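Folding on the bed: a talk with Annick Turcotte

Annick Turcotte has run the laundry and linen side of Birindale, a guesthouse with 11 rooms, long enough to have strong feelings about T-shirts. She folds her own family's wash the same way she folds for guests, and she does it on a bed.

"I tried a table for years," she says. "It was too high and too narrow. A bed gives you room to lay a shirt all the way out."

She starts with the dark clothes and leaves socks for last. Shirts go face down, sleeves in, then thirds. She doesn't own a folding board. A cousin gave her one and it went to the thrift store in October.

Her one firm rule is that a shirt gets smoothed before the first fold. "If you fold a wrinkle in, you'll wear it," she says. She runs her palm from the collar to the hem, then pulls the side seams straight.

What about people who hang everything? Turcotte shrugs. "If you have the closet, go ahead. Knits stretch on hangers, though, so I fold those."
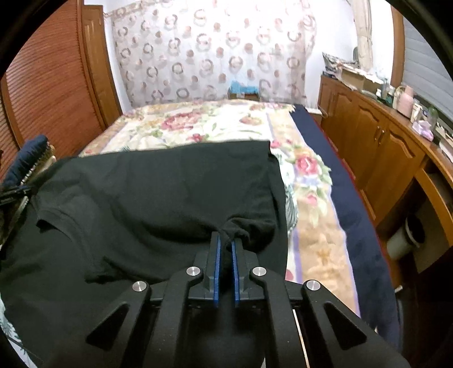

Black cotton is the fabric she gets asked about most. Guests want to know how she keeps lint off it, and her answer is to wash it inside out and keep it away from towels. The surface under it matters too. A printed quilt, like one with big pink roses and green leaves, makes a black T-shirt easy to see from collar to sleeve, and she would pick that over a dark blanket any time. "On navy I can't find the edges," she says.

She puts each pile away before starting the next one. The bed has to be clear by supper.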